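4. Plating Station: Task and Work Organization

4.1 Setting

The study was carried out at the Bevdale site of Zamani, a contract bakery that supplies filled buns to cafés and hospital kitchens. Before the change, each plating position was held by one worker for a full shift, with relief every two hours. The worker took a plate from the stack, placed a bun on it, checked the filling, and passed the plate on. Plates went out in trays of 14. Output was logged per tray, and rejected pieces were logged by the person who rejected them.

The two-arm cell replaced the placing step at one position and left the others as they were. Stacking, inspection, and tray loading stayed with the plating crew. A new duty, called cell attendance, was added to the rota without a change in grade. Hidayah Kwok, the shift lead during the study, assigned it in blocks of 90 minutes.

The cell handles single pieces. A filled bun is a difficult object for it: the crust tolerates light pressure, the cream does not, and the correct contact points depend on how the bun was cut. Figure 2 gives two views of the work area, (a) with the bun on the plate and (b) with the bun on the tabletop and the plate empty.

(a)
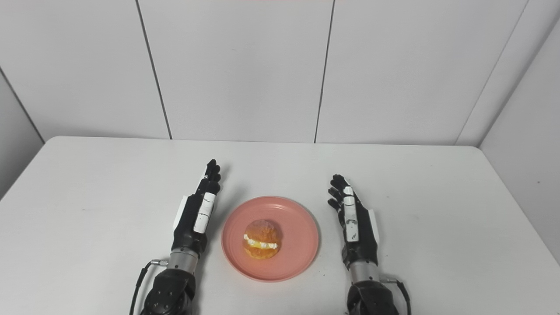
4.2 Attendance and Intervention

We define an intervention as any act by the attendant that alters the position of a bun or plate, stops the arms, or restarts a cycle. Interventions were coded from the attendant's own log and from the cell's event record. Where the two disagreed, the attendant was interviewed at the end of the block. Esmaeil Azimi and Homa Mousavi coded the material independently, and disagreements were settled by a third reader.

The sample covers 4000 cycles, of which the first 800 were treated as a settling-in period and excluded from the comparison of shifts. Most interventions fell into two groups. In the first, the bun was off center by more than the crew considered acceptable, and the attendant moved it by hand. The controller did not register these cases as faults, as its tolerance was wider than the standard the crew had been trained to. In the second, the arms paused before contact and the attendant had to decide whether to wait or to reset.

The position of the bun relative to the plate turned out to matter more to attendants than cycle time. With bun and plate far apart, one hand can be near the plate while the other is near the bun, and the attendant has two places to watch. Several attendants reported that they watched the bun and relied on the sound of the joints for the rest.

(b)

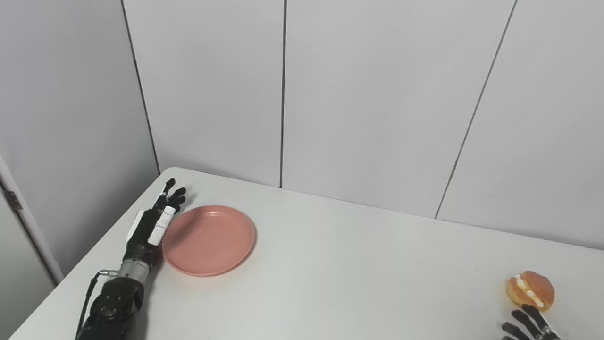
Figure 2. Work area of the plating cell. (a) Filled bun on the plate, between the two hands. (b) Bun on the tabletop near the fingers of one hand; plate beside the other.

Attendants were not told in advance which pauses would clear without help. Over the first weeks they built up a shared rule, passed on at handover, that a pause longer than a slow breath meant a reset. The rule was not in the written procedure supplied by Varkar, the integrator, and it differed between the early and late shifts. Ardalan Amini, who maintained the procedure, added a version of it in July at the crew's request.

4.3 Effects on the Job

Three changes were reported by all of the attendants interviewed. Wrist and shoulder strain was lower during attendance than during manual plating. Talk between neighboring positions dropped, as the attendant faced the cell and had to keep it in view. Responsibility for rejects became unclear: the log still asked for the initials of the person who had placed the bun, and attendants differed on whether to enter their own. Some left the field blank, which the line office at first read as missing data.

Pay was not affected during the study. Two attendants nevertheless asked that the duty be graded as machine minding, a category already used at the Pretley site for oven work. The request was still open when data collection ended, and we do not report on its outcome.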